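3.2 Collecting the demonstrations

I ran the Pirnberg course with 12 students this year, and most of what we learned about gathering hand data we learned by doing it badly first. On Monday afternoons the students took turns in the gloves, working through everyday jobs from the Kallport task list - filling a cup, wiping a ledge, moving a chair. We kept 3,955 clips in the end, after throwing out anything where the cubes were lost for more than 2 seconds.

I had wanted to let the students pick their own tasks from the start. That went badly (everybody picked stacking!), so we went back to the list and saved the free choice for June.
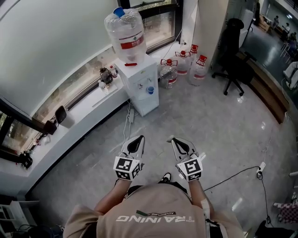
Figure 2. Start pose for the water task, seen from the head camera.

Our start pose gave us more trouble than any of the tasks did. The tracking code, which we borrowed from Proltico and then half rewrote, wants a clean look at both hands before it will trust anything that follows. So we asked each student to face the dispenser and hold both hands out in front, roughly parallel and about a shoulder-width apart, as in Figure 2, where each marker cube has at least two coded faces in view. One face is enough on paper, but I found the wrist angle jumped about a lot when that was all we had.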